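Careers > Operations > Fixed term

Category: Purchasing and Planning

Equipment Planning Assistant, Gokico

Gokico is looking for an assistant to help plan and cost its next round of robot purchases. The post is part-time, for 11 months, and reports to Oluwatosin Bassey in Operations. We are adding 2 two-armed units for table-top work with bowls, cups and cutlery. 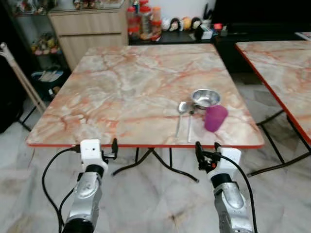 You will collect quotes for arms, grippers, cables and spare parts, and keep the budget sheet up to date - including delivery, service cover and insurance. You will also work out floor space and power needs with the technicians. An order plan must be ready for sign-off in March.

You should have three years in purchasing or stock control and be confident with spreadsheets. Robot experience is useful but not required - training is given in the first six weeks.

Send a CV and a short covering letter to Oluwatosin Bassey by 9/30/21.

Related vacancies
Stores Clerk, Coetzee
Maintenance Technician, Fliteck
Junior Buyer, Kustesport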